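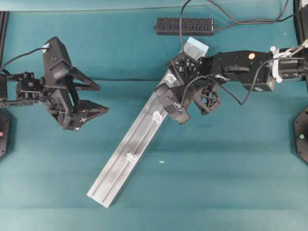

Length of aluminum extrusion on the teal table cover

From: Lyle Montoya
To: bench-and-desk list
Date: 31/08/2023
Subject: Re: Cable in the rail slot, and where to put the hub

Urmila Sisodia wrote:

> I have read the thread from March on cable runs and I am still not
> sure what people are doing with extrusion. I have one long piece
> left over from the Dollamside shelving and I want to use it along
> the back of my desk to carry the cable for a USB hub. Do you lay
> the cable in the groove and clip it, or do you buy the cover strip?
> And does the hub go on the rail or beside it? I would prefer not to
> drill anything. The desk belongs to the office.
>
> Also, does anyone use a cloth or mat under metal parts? Mine is
> leaving marks.

Urmila,

I put the cable in the groove and clip it. I have tried the cover strip and went back to clips. The strip looks better, but you have to pull off a long stretch of it every time you want to change one cable, and the kind I bought from Talten did not grip well at the ends. Clips come off one at a time.

White plastic clips are what I had in the drawer, so white is what I use. Black would show less against a black cable. Ruairí asked me before how many to use, and the answer depends on how stiff the cable is. A soft cable will stay in the slot with very few. A stiff one tries to lift out between them, mostly near the ends. Start with 2 clips and see where it lifts.

Check the slot width before you order anything. Clips are sold by slot size and the listings are not always clear about it. I bought a bag of 200 from Moges that were for a wider slot and they fell straight out. If you do not know what your rail is, measure the opening at the face, not the wider space inside.

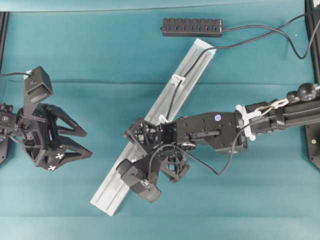
As for the hub, I would keep it beside the rail, flat on the desk. I did try one on top of a rail with double-sided tape. Every time I pulled a plug the tape gave a little, and in the end it let go. Flat on the desk you can hold it with one hand and pull with the other. Lay it so the ports face you and leave enough slack at the end where its own cable comes out. That cable usually needs a wide bend, and if you force it into the slot right at the plug it will wear there first. Let it curve, then bring it in further along.

You should not need to drill. The rail is heavy enough to stay put if nothing is pulling on it. If it slides, a strip of thin rubber under each end will stop it. Donal uses felt pads, which also work but pick up dust.

On the marks: yes, use a cover. The gray streaks are most likely aluminum rubbing off, and the sawn ends will scratch as well. File the ends first, just enough to take the edge off. I use a smooth teal cover. It came folded and the creases have never gone out completely, but they do not get in the way of anything. If you can get one on a roll, do that.

If you end up cutting the rail, tell me the length you want before you start. Úna has the good saw at the Serach workshop and she has offered before to do cuts for people on this list.

Lyle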